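Unit 2 handout: Stainless steel, handles and the easy-clean kitchen

Household Materials, evening group. Notes by Mererid Yorath. Bring these back in July, as we'll need them for the write-up.

The claim we're testing is that a steel-fronted kitchen "looks after itself". I've heard it from salespeople, landlords and one former student who now sells kitchens. I have yet to hear it from anyone who wipes one down.
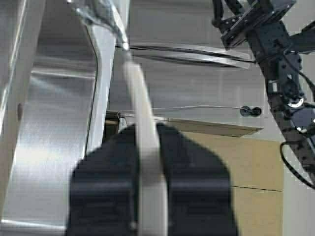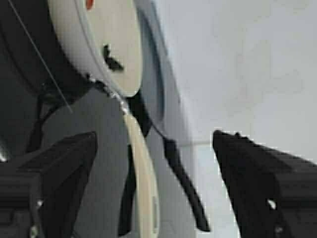 ## What "easy clean" leaves out

Brushed steel has a grain. Wipe along it and the surface looks even. Wipe across it and you get bands that show up as soon as the light comes in from the side. The brochures are photographed with the light straight on, so make of that what you like.

The Tever leaflet in your pack says its doors need "only a damp cloth". It doesn't say how often. It doesn't mention drying, and drying is most of the job in a hard-water area. Read the leaflet again with a pencil and underline every sentence that could be checked. I found 2.

## Handles

Bar handles come in straight and curved versions, and both are sold as hygienic. Questions worth putting to anyone who says so:

- Can you get a cloth behind the bar without scraping your knuckles?
- What happens at the joint where the bar meets the door?
- Is there a groove or shadow line under the handle, and when was it last cleaned?

A polished bar on a brushed door also means two finishes side by side. The cream that suits one may dull the other. Villo sells a single polish for both. We tried it on the sample panels last term and I wasn't persuaded, though two of the group were.

## Pale plastics and enamel

Off-white and cream items get much less attention in the textbooks than steel. They don't show fingermarks much, so people assume they're clean. They do yellow, and heat and sunlight both get the blame. The Tilahun notes (photocopied, back of the pack) put it all down to sunlight. I'd like to see that tested in a cupboard.

## Cost

Cesberg quotes a life of 2,000 wipes before its coating dulls. Ask what counts as a wipe, with what cloth and how hard. At several wipes a day you'd be through that sooner than the guarantee suggests. Do the sum for your own kitchen before we meet.

## For next time

1. Pick one steel or pale surface at home and leave half of it to your usual routine. Clean the other half along the grain (if it has one) and dry it.
2. Look at both halves by daylight and again by lamplight. Write down what you see before you decide which is better.
3. Write up to 300 words. Say which claim you tested and who made it.

Please don't tell me a product "works". Tell me what you did with it, and what the surface looked like afterwards. If you couldn't see any difference, put that down too.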